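**Clustell service kit for hand-held grippers: three and a half stars**

I look after one data cell, which means a table, a rail on either side and a pair of hand-held grippers that people squeeze all day and then hand back to me with a look. The Clustell kit cost 77 dollars and promises everything you need to keep a pair running. It comes close.

In the tin: four hex drivers, a torque handle, spare finger pads, a tube of grease, cable sleeves and a bag of screws I have already spilled. The drivers are good. They fit the bolts on the mounting plates without rounding them, more than I could say for the Baditz set I bought last year, which now opens paint. The torque handle clicks so softly that you have to turn the radio off to hear it.

The pads are where Clustell earned the third star. Ours used to go slick after a few shifts, and the replacements still bite at 2000 cycles by the cell's own counter. Changing a pair took me 17 minutes the first time, most of it spent looking for a screw that was stuck to my elbow.

The cable sleeves are too stiff. Right where the cable leaves the back of the gripper it has to bend with the operator's wrist, and these sleeves would prefer it didn't. I cut mine short and went back to Lekdale braid for the last stretch.

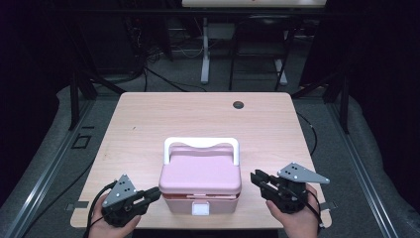
After any service I run the handled-box check: one gripper on each side, close slowly, lift, set down, open. If one side closes late you feel it at once, usually in your pride. Then I zero both jaws again, write it in the log and go for coffee.

The manual is a single folded sheet that spends one whole panel on storing the tin. For the zeroing procedure I used the Kadrić notes, page 191, where someone had bothered to draw the thing.

Would I buy it again? For the pads and drivers, yes. They don't sell those separately. I asked on Saturday, and the reply was a coupon for another tin.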